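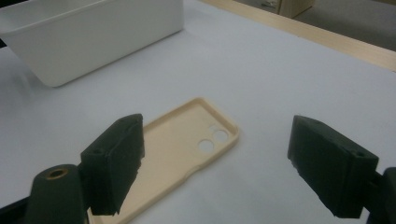

Chapter 6
Grasp Planning for Thin Objects

A grasp planner takes a model of the world and returns a pose for the gripper and a distance for the fingers to close. Most planners were first written for boxes and cans, and they do well on anything tall. Thin objects are harder. A phone case lying flat with its open side up gives two fingers only a low rim to work with, and the camera holes near one end let the table show through, so a segmentation step may report table where the planner expects object. A pale case on a white surface makes the outline harder to find as well.

This chapter builds a planner that copes with such cases. Section 6.1 covers segmentation and the repair of masks with holes in them. Section 6.2 turns a mask into candidate grasps – pairs of contact points on opposite sides of the rim. Section 6.3 scores the candidates and rejects any that would drive a finger into the table. Section 6.4 deals with nearby obstacles such as bins and tubs.

The code uses the Piltora library introduced in Chapter 3. The exercises draw on the Lumovon set, which holds 774 recorded grasps of flat household items. Keep 86 of them aside for testing and do not tune on them.

You will need the camera calibration from Chapter 5. Readers who skipped it can load the default file, but should expect errors at the rim in Section 6.2.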